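Brand Renaming and Public Confidence in an Over-the-Counter Medicine: The Case of Greseo

Final report, Health Communication Project Unit
Crabtree College, School of Applied Health Studies

Summary

This report examines the renaming of a non-prescription antihistamine tablet, sold until last year as Gromiment and now sold as Greseo. The manufacturer, Vombridge, changed the name, the carton and the consumer leaflet at the same time and left the formulation as it was. The project team surveyed pharmacy customers and interviewed pharmacy staff to find out whether customers recognised the two names as the same product, and whether the change had altered their willingness to buy it. Recognition was lower than the team had expected. Willingness to buy was largely unaffected among regular users, but fell among customers who had heard of the medicine only through news coverage.

1. Background

Medicines are renamed for several reasons. A regulator may ask for a change where two names are easily confused at the dispensary counter. A company may wish to use one name in every market, or may have acquired a product whose old name belongs to somebody else. There are also cases in which a name has gathered unfavourable associations and the company would prefer to start again.

Gromiment falls somewhere between these categories. In the year before the change, the product received a run of critical coverage concerning drowsiness in people who drove after taking it. The warning had always been printed on the carton, although in small type on a side panel. Vombridge stated at the time that the new name had been planned well before the coverage began and formed part of a wider update of its range. The team found no material that would settle the matter either way, and this report takes no position on it.

2. Research questions

The project set out to answer two questions. Do customers who knew the medicine as Gromiment recognise it as Greseo? Does learning of the change make them more or less likely to buy it?

A third question, on the attitudes of general practitioners, was included in the proposal and later withdrawn. Too few clinics replied to the invitation.

3. Method

A paper questionnaire was offered to customers at 18 community pharmacies in metropolitan and regional areas. Of the 400 questionnaires printed, 288 were returned in a usable state. Respondents were shown the old and new cartons separately and asked what each was for, whether they had used it, and whether the two were related. They were then told of the renaming and asked whether they would buy the product in future.

Separately, members of the team conducted 39 short interviews with pharmacists and pharmacy assistants, most of them at the counter during quiet periods. Notes were taken by hand and typed up the same evening. Participation was voluntary, and no personal details were recorded.

Fieldwork began in February and finished in April. One regional pharmacy closed for renovations partway through and its remaining questionnaires were moved to a second site in the same town.

4. Findings

4.1 Recognition

Fewer than half of the respondents who had used Gromiment identified Greseo as the same medicine without prompting. Those who did so generally relied on the active ingredient, which appears in larger type on the new carton. Colour was of little help — the old carton was orange and the new one is pale blue, a colour several respondents associated with cold and flu products.

Pharmacy staff described the same difficulty. A number of assistants reported customers asking for Gromiment, being handed Greseo, and returning it to the counter in the belief that they had been given a substitute. Two pharmacies had placed handwritten notes on the shelf to explain the change.

4.2 Willingness to buy

Regular users were mostly untroubled once the change was explained. Their comments concerned price and whether the tablets would be the same size. Respondents who had never used the medicine but recalled the news coverage were more cautious, and some said that a new name made them trust it less. One wrote that she would have preferred the company to keep the name and print the warning more clearly.

4.3 Duplicate purchasing

Several pharmacists raised a safety concern that the questionnaire had not anticipated. A customer with a part-used packet of Gromiment at home might buy Greseo and take both, believing them to be different medicines. Staff at one pharmacy now ask every purchaser whether they have the older product in the cupboard. The team regards this as the most important finding of the project.

5. Related material: names and everyday health advice 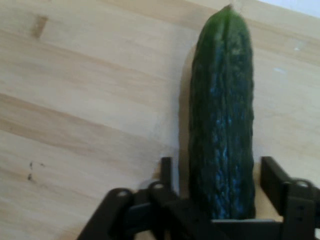 Photo: Crabtree College Media Library

The team also reviewed a small selection of consumer health leaflets to see how plainly they named their subjects. Leaflets on diet and hydration used ordinary words throughout and were rated easy to follow by the student readers. Leaflets on medicines moved between brand name, ingredient and drug class, sometimes within one paragraph. The Greseo leaflet mentions the former name once, on the reverse, beneath the storage instructions.

6. Limitations

The sample was one of convenience and over-represents older customers, who visit pharmacies more often. The questionnaire was available in English only. Stated intention to buy is a weak guide to later behaviour, and the team did not have access to sales data. A request to Vombridge for the dates of its branding decision was acknowledged but had not been answered when this report was submitted.

7. Recommendations

The former name should remain on the front of the carton for at least two years after a medicine is renamed, in type no smaller than that used for the dosage.

Pharmacies should receive printed shelf notices from the manufacturer before new stock arrives. Staff should be briefed on the risk of duplicate purchasing and encouraged to ask about older packets at the point of sale.

Further work on the attitudes of general practitioners would be worthwhile, preferably with recruitment through a professional body and a longer reply period. The questionnaire and interview guide are held by the School office and may be borrowed by later project groups.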